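5.3 Recording Demonstrations on a Two-Arm Cell

This section covers the recording of pick-and-place episodes with the Fareck recorder, version 4. Complete the camera check in 5.2 before you start.

1. Clear the tabletop of tools and loose hardware. Leave the background panels in place for the whole session. To change the wallpaper, close the session and open a new one.

2. Set out the objects named on the task card. For the Trollau produce set, place the plate within reach of the right arm and the loose pieces between the two arms.

3. Move both arms to the home pose. Check that each wrist camera cable has enough slack to follow the wrist through a full turn.

CAUTION: Do not tie the cable across a joint. A tight cable can shift the camera and spoil every episode recorded after it.

4. Open the session and enter the task name. Use the same wording for every episode of one task.

5. Press Record. Wait for the tone, then guide the arms through the task at a steady pace. An episode stops by itself after 55 seconds.

6. Press Keep or Discard. Discard any episode in which an object leaves the table or an arm touches a wall.

7. Move the objects to new positions before the next episode. Turn long objects as well as shifting them.

Note: Objects that are not part of the task may stay on the table as distractors. Move them between episodes too, or the policy may learn to use them as landmarks.

8. Repeat steps 5 to 7 until the counter reaches 76, then let the arms rest at home and run the camera check again.

Note: The local disk holds 3000 episodes. Upload to the Kavville server before the disk is full - the recorder does not overwrite old files, and Record is disabled until space is free.

For joint limits and gripper force settings, see section 6.
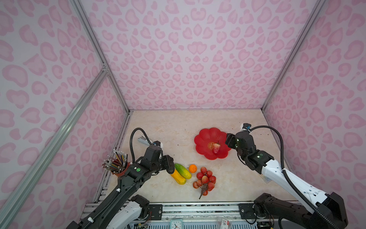
Figure 5-3. Two-arm cell with plate and artificial produce, wrist cameras fitted.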